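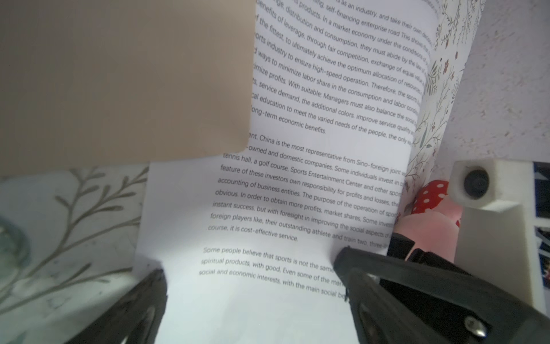 One of the loose pages, an English text on the business side of sports.

Otholm reading room to put loose papers in order by November

The Otholm reading room has started sorting the loose papers that have built up on its shelves, and readers will be able to ask for them at the desk once the work is done. The project is called Biner and is due to finish in November.

The papers came to the reading room in 22 boxes when the Gradelus study center closed its branch on the same street. Most are single sheets or short sets that were never bound. They include course handouts, printed articles, parts lists and drawings, and many have no title or page number. Until now they could not be listed in the catalog, and requests for them were turned down.

Each sheet is read far enough to tell what it is about, matched with other pages from the same text where possible, and clipped to a board with its set. Sets that look complete go into a folder and get a number. Single pages are kept by subject.

Some can be placed quickly. The page on sports mentions a tennis hall, a golf course and Sino-foreign joint ventures, and it has gone under business and economics with the other material on service industries. It has no author's name that the sorters could use, and the reading room would like to hear from anyone who knows the full text.

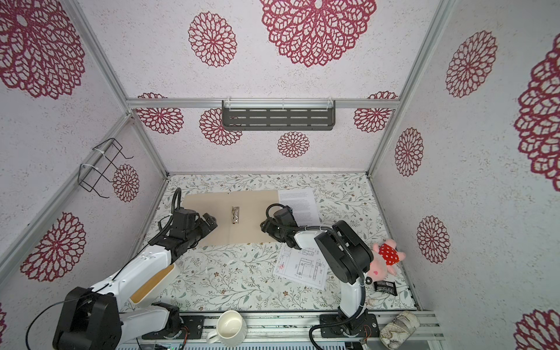
Text and drawings kept apart

The boxes were packed with no system, so technical drawings and pages of ordinary text often turn up side by side. The reading room decided early on to file the two kinds separately. Drawings will be stored flat in drawers, and text will stand upright in folders. Where a drawing clearly belongs to a text, a slip in the folder will give the drawer number.

So far 138 sets have been numbered and 112 of those have been entered in the catalog. The rest are waiting for a subject heading. Nothing has been thrown away, and duplicate copies will be offered to schools in the area before they are recycled.
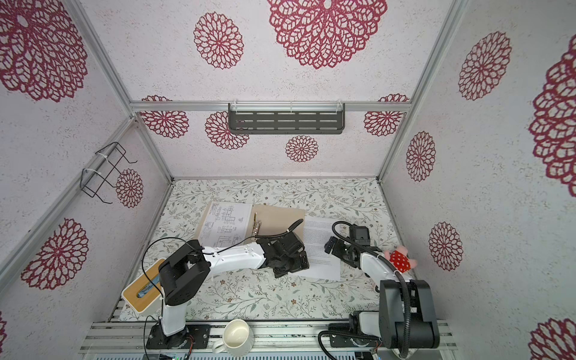
Drawings are taking longer than text. A page of print usually gives its subject away in the first few lines, but a drawing with no label has to be compared with others before it can be filed. The sheet lying over the left part of the clipboard is typical of the harder ones - boxes, rectangles and thin connecting lines that could be plumbing or could be part of a machine. Sheets like it are going into a drawer marked "unsorted technical" for the time being.

The folders and drawers are being supplied by Boros, the office furniture store in Otholm, at a reduced price. The boards and clips came with the boxes.

A first group of 20 folders can be seen at the desk from Thu 25 March during normal opening hours. They may be read in the room but not borrowed. Copies can be made at the usual charge.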